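Moncrieff Bin Set

README, last touched in February

A collection of pictures of sticks and blocks lying about in a grey metal bin. If you came for something grander, Lokport keeps the kitchen set and it has saucepans.

What you get

There are 2,000 pictures, of which 623 have been labelled by hand. The labels give each piece a colour, a kind (stick or block) and a lie: flat, upright, leaning or crossed. "Crossed" means one piece resting on another. It was added after a long argument about whether "leaning" could cover it, which Paula Tănase won.

The pieces

Sticks are wooden and reddish-brown. Blocks are dark green and come in more than one length, so please don't use length to tell a stick from a block. Colour works better – dull, but it works.

Layouts were made by tipping the pieces in and leaving them where they fell. Blocks do sometimes end up on their feet against a wall, and we label those upright without further comment.
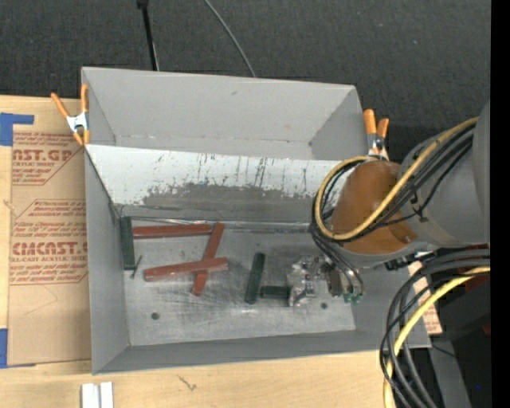 The bin

Open top, sloping sides, flat floor with small round holes in it. The holes are part of the bin. Two early labellers marked them as pieces, and those labels have been put right.

The streaks and scuffs on the walls are also part of the bin. We did try scrubbing. The marks have no label, and a model that finds them fascinating is on its own.

Known faults

Dark green on grey is hard going in the dimmer pictures. Small dark bits such as pins are not labelled at all. Ravent has promised a second batch that would bring the total to about 3,000, and has been promising it for a while.

Corrections go to Paula, with the picture number, please.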